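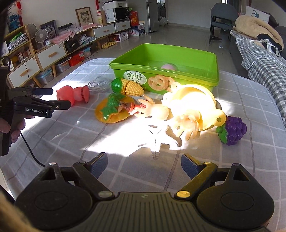
Station 2, toys and storage box, start-of-session check

Pellbridge Home Collection – Session Inspection Checklist
Inspector: Heloísa Mendonça
Date: 5 June 2026

1. Both grippers powered and paired. Pass.
2. Cables clear of the jaws. Pass. Comment: keep slack off the work surface.
3. Finger pads secure, no tears. Pass.
4. Small toys within reach of the jaws. Pass.

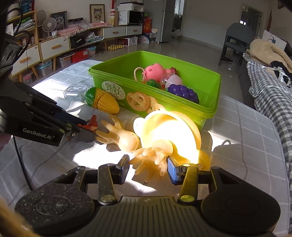 5. Lighting. Comment: strong sun on translucent toys – log it with each example.

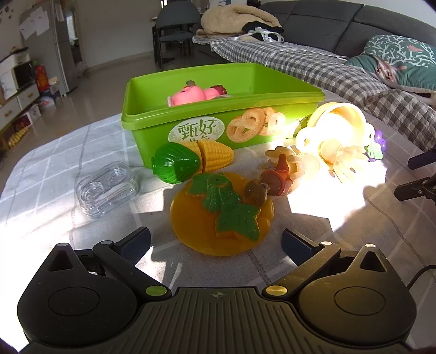 Episodes are accepted only when the item label matches the Kivi list. The orange slice with the green leaf piece is to be entered as "pumpkin or persimmon" until the list is corrected. Recheck after 36 episodes.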